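Home | Stories | Poems | Archive | Submit | About

Tare

The fault came in at ten to four, when the rest of the office had gone down for cake. Unit 604 had closed on nothing and reported a cup.

I had the desk by the radiator that month. It was May and the radiator was still on, because the building belonged to Kaijage and the heating was run from another town. My job was to read fault reports from the table units and decide whether each one was a person, a part or the program. Most of them were people. Somebody moves the sugar bowl while the arm is reaching for it, and the arm stops and sends us a complaint.

604 was in a ground-floor flat on the Kolley estate. It had been put in over the winter for a woman whose hands had gone. She could walk, she could talk, and she could do the crossword if somebody else held the pen. The arm was clamped to the end of her table and it passed her things. It gave her a cup with a straw in it, her tablets in a dish, and a slice of toast if the carer had made one.

The report said: grip confirmed, load 200 grams, object cup, delivered. Then it said the same again. It said it 9 times between breakfast and ten to four.

Under that was a line typed by the carer, who had a little screen for the purpose. It said, "She has had no drink today and it keeps telling her she has."

I rang the flat. The woman answered on the loudspeaker.

"It says I've had it," she said. "It says, there you are. I've told it there's nothing there."

"Is the carer with you?"

"She's come back. She's doing me one now, in the kitchen. She's cross."

"She's right to be," I said. "Could you ask her to switch the arm off at the wall?"

"Then what do I do tonight?"

I said I would be there before tonight. It was not my job to go out, but the engineers were all up north on the Clarnitus job and I had a car.

I stopped at the store room first. We kept a hand-held gripper in there, with the same fingers as the arm, on a body you held yourself. You could try a grip with it anywhere without switching on a motor that might catch somebody. I signed it out, and took a spare pair of pads and a set of kitchen scales that belonged to the tea point.

The flat was very warm. The woman was in her chair by the window with a cup on a high stand in front of her, drinking from it and not stopping to say hello. The carer stood in the doorway with her coat on. She ought to have been at another house by then.

"I was in at eight," she said. "I left the jug full and the cup by it, like always. The screen said she'd had nine cups. I thought, well, she's thirsty, good. I looked at it on my phone on the bus."

"And the jug?"

"Full. Nobody looks at the jug from a bus."

I said no, I supposed not.

She went off to her next house. I got down on my knees by the table and looked at the arm without touching it. It had stopped with its fingers closed and its wrist turned towards the chair, the way it stands when it is offering you something. I have seen hundreds of them and that was the first time I minded it.

The arm knows it has hold of a thing in two ways. The fingers stop before they meet, and there is a weight on the wrist. If both are true, it has the cup. We were proud of that at Kitero. It had been through a long round of tests, and there was a page about it for customers with a drawing of a hand.

I ran the record back on my laptop. The weight was there all right, 200 grams each time and no change in it. A real cup wobbles. It swings a bit, the water moves, and the person drinks and it gets lighter. This one had held still all day.

So the wrist sensor had stuck. That was a part, and a cheap one. What I couldn't see was why the fingers had agreed with it.

I asked if I could use the sideboard, and she said I could use what I liked so long as I didn't put anything wet on it. I pushed her mat back into the corner and set the hand-held one going over the bare wood, opening it and closing it on nothing.

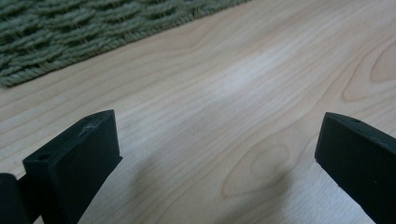
The hand-held gripper over the sideboard, jaws part open.

"What's it doing?" she said.

"Nothing yet. I'm shutting it on air."

"Mine can do that."

I shut it a few more times. It closed until the fingers met, and the laptop said no object, no object, no object. I told the laptop there was a weight of 200 grams on the wrist, which there was not, and shut it again. The fingers came together. The laptop said cup.

I did it again with my own eyes on the fingers and off the screen. They met. There was no room for a sheet of paper between them. The laptop said cup, grip confirmed.

It took me until the street lights came on to find out why. There was a line in the program, put in with the last update, that said if the weight was steady then the finger reading could be ignored. Somebody had wanted it for spoons. A spoon handle is so thin that the arm would have hold of one and swear it hadn't, and it would open up and drop it in people's laps. There had been complaints about spoons. The fix was 2 lines long, and I knew it was 2 lines long because I had read it when it came round and ticked the box to say I had.

I told her that. I don't know that I was supposed to.

"So it was you," she said.

"It was several of us. I was one."

She thought about it. She had finished the cup by then and I went and filled it for her, and put it back on the stand and bent the straw round.

"I knew I hadn't had it," she said. "I want you to put that down. About dinner time I did start to wonder. It's got such a sure way of speaking. But I knew."

I wrote it down in the report, in the box for customer remarks, as near as I could to how she said it.

Then I rang the duty manager and said every unit with the May update should be made to stop offering drinks until the line came out, and that somebody should telephone every house tonight and ask a person whether they'd had anything. He asked how many houses. I said I didn't know, he had the list. He said it was one stuck sensor. I said it was one that we'd heard from.

There was a long wait on the line. I could hear him breathing and a lift going.

"And who's going to ring them?" he said.

"I'll do some from here."

He sent me the first page. I asked the woman if she would mind, and she said she had nothing on until the late carer came. I sat at her table with the switched-off arm still holding its hand out beside me and worked down the names. Most of them were fine. One man was annoyed to be got up from his tea. One didn't answer, and I marked it, and the manager sent a neighbour round, and it was all right, he'd been in the bath.

Near the bottom of the page a woman said that yes, it had been telling her there you are since the morning, and she'd thought it was just being friendly.

"Have you had a drink?" I said.

"Not to speak of," she said.

I asked her to keep talking to me while I found out who was nearest. Behind me the other one had turned her chair round from the window to listen.

"Tell her to run the tap," she said. "Tell her to put her mouth under it. I would have, if I'd thought."

So I told her that, and heard the phone go down on something hard, and then, a good way off, the water.

More stories

The Lift at Number Forty
What My Brother Kept in the Freezer
Two Fields Over
Night Bus, Top Deck
A Short History of the Allotment Gate

Previous | Next | Back to Stories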